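Coltton Large-Format Reading Table

Product code: CT-89
Product group: Library and Archive Furniture
Manufacturer: Jollasar
Availability: Made to order

Overview

The Coltton Large-Format Reading Table is intended for map rooms, local history collections, county record offices and other settings in which oversized material is consulted under supervision. It provides a flat, continuous surface on which a rolled plan or a bound newspaper volume can be opened to its full extent without overhanging the edge.

Jollasar has supplied reading room furniture to public and academic institutions since 2000. The Coltton table was first produced for the map collection at Yeon and was added to the standard catalog after the reading room there was refitted. The current version keeps the proportions of the original table but has a stiffer underframe and a revised edge profile.

Tabletop

The top measures 89 inches along its longer side and is supplied in one piece. It has no central seam, cable port or recessed hardware. Institutions that require power at the table should order the separate Dosow power rail, which mounts beneath the long edge and can be reached by a seated reader.

The standard finish is matte white. It was selected following requests from collection staff, who found that pencil marks, loose fibers and small detached fragments were easier to see against a pale surface. Light gray and pale green are available at no additional charge. Dark finishes are not offered on this model.

All edges are rounded, and the corners are eased to a radius that will not crease a sheet drawn across them. The edge band is the same color as the top unless otherwise specified on the order form.

Underframe

The underframe is powder-coated steel. Legs are set in from the corners so that a wheelchair user can approach from any side, and no crossbar runs between the legs at knee height. Leveling feet are fitted as standard and can be turned by hand. Locking casters may be ordered in place of the feet, but they raise the working height slightly and are not recommended where tables will be placed end to end.

Load

The table carries up to 170 pounds when the weight is spread across the top. It should not be used as a platform, and persons should not sit or stand on it. Book cradles, foam wedges and snake weights may be used freely. Copy stands with a clamp base require the optional reinforced edge, as the standard edge may mark under a tightened clamp.

Specifications

Length: 89 inches
Maximum distributed load: 170 pounds
Top finish: Matte white, light gray or pale green
Underframe finish: Charcoal or white
Feet: Leveling feet (standard), locking casters (optional)
Assembly: Required; two persons
Warranty: 5 years, top and underframe

Dimensioned drawings are sent with each quotation. Width and height are set at the time of order, and both should be confirmed in writing before production begins.

Planning a Reading Room

The number of tables a room can hold depends chiefly on the clearance required between seated readers and on the sightlines from the service desk. Supervising staff should be able to see the whole surface of every table from their usual position. Where a column or a card catalog cabinet interrupts the view, the table should be turned so that its short end faces the obstruction.

Tables should be kept away from radiators and out of direct sun. If the room has south-facing windows, blinds should be in place before the furniture is installed, as the light level at the tabletop will determine what may safely be issued there. A white top reflects a good deal of daylight, and institutions with strict exposure limits may prefer the gray.

For collections that issue rolled material, a clear approach on at least one long side is advised. Two members of staff are normally needed to unroll a large plan, and they should not have to reach across a reader's notes to do so. A small side table for finding aids and request slips will keep the main surface free.

Delivery and Installation

Tables are delivered with the underframe disassembled and the top crated. The crate will not fit in most passenger elevators. Purchasers are asked to measure the freight elevator, stairwells and door openings along the delivery route and to return the access form with the order. Where access is restricted, Jollasar can arrange for a site visit before production.

Orders intended for installation over the summer closure should be confirmed by the end of March. Orders received after that date are scheduled for September or later. Storage cannot be offered at the factory for rooms that are not ready on the agreed date.

Packing materials are removed by the installation crew on request. This should be noted on the access form.

Care and Cleaning

Dust the top with a dry microfiber cloth before the reading room opens. For marks that do not lift, use a cloth dampened with water and a small amount of mild detergent, then wipe with clean water and dry at once. Do not issue material to the table until the surface is completely dry.

Solvents, furniture polish and scented wipes should be avoided. Polishes leave a film that can transfer to paper, and the damage may not become visible for some years. Adhesive labels should not be applied to the top. Table numbers may be fixed to the underframe, where a blank plate is provided.

Leveling feet should be checked once a year and after any change to the room layout. Underframe bolts should be checked at the same time with the key supplied.

Replacement Parts

Feet, bolts, keys and number plates are kept in stock. Replacement tops can be made for all Coltton tables, including those supplied before the present underframe was introduced. Please quote the serial number stamped on the inner face of the frame. A replacement top may differ slightly in shade from older tables in the same room, and institutions replacing several tops are advised to order them together.

Ordering

Quotations are prepared on request and include freight to the loading dock. Finish samples are available on loan to institutions and should be returned within the period shown on the enclosed slip.

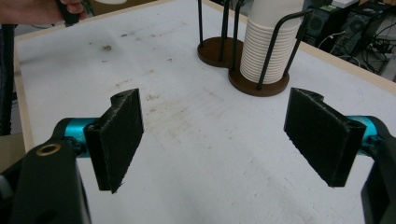

Requests for samples, drawings and access forms should be addressed to the Library and Archive Furniture desk at Jollasar, quoting product code CT-89.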